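**Anyone else's job turn into teaching the robots?**

**ltan_grev** wrote:

So I've been at Grevley five years, mostly kitting and returns. In September they moved 30 of us off the packing lines and over to the Ollomo building, and now I spend my shift holding a pair of grippers and doing the stuff I used to do with my hands. Fold, sort, put in the bin, do it again. Same pay, better chairs, and my knees love it! But I keep wondering what I am now. My badge still says packer. Is anyone else in this spot?

**crisanto_t** wrote:

Yep, same deal at Cruzado. My target is 100 good takes a shift and they toss the ones where you fumble. It's a quota with a nicer name if you ask me. On the line I could at least chat with the guy next to me.

**ltan_grev** wrote:

We don't have a number yet. Please don't give my lead any ideas lol

**comfort.l** wrote:

I'm going to disagree with Crisanto a little. I did eleven years on a line and my wrists are wrecked. If a machine ends up lifting the heavy totes, good, let it. What bugs me is the retraining they promised us. I signed up for the maintenance course and I'm still on a waiting list.

**crisanto_t** wrote:

Well yeah, that's my point. The machines got here on schedule and the course didn't.
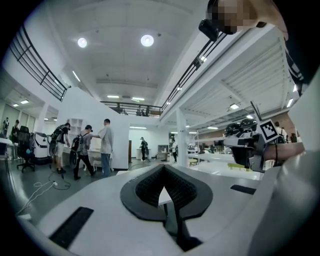 **jcabanatuan** wrote:

My own gripe is smaller than all that, it's my forearms. I'm on collection at Grondow and by lunch I feel it from the elbow down, way worse than the tape gun ever was. I do like the building, I'll admit it. It's big and bright with walkways up above, and folks wander through with backpacks on like it's a college. You're on your feet with the grippers though, and there are cords across the floor over by the office chair that I'd want taped down before I walked around over there with my hands full. I brought up cords at our last safety talk and got a "noted."

**comfort.l** wrote:

"Noted" hahaha. Put it in writing, Janelle. And ask for a break every hour for the arms, we got that at my site after three people complained.

**ltan_grev** wrote:

Ooh, the break thing is good, I'm asking for that. Did you have to go through HR or just your lead?

**comfort.l** wrote:

Just the lead. Email, so there's a date on it.

**crisanto_t** wrote:

And ask about the job title while you're at it. Mine still says packer too, and that's what they'll go by when raises come up.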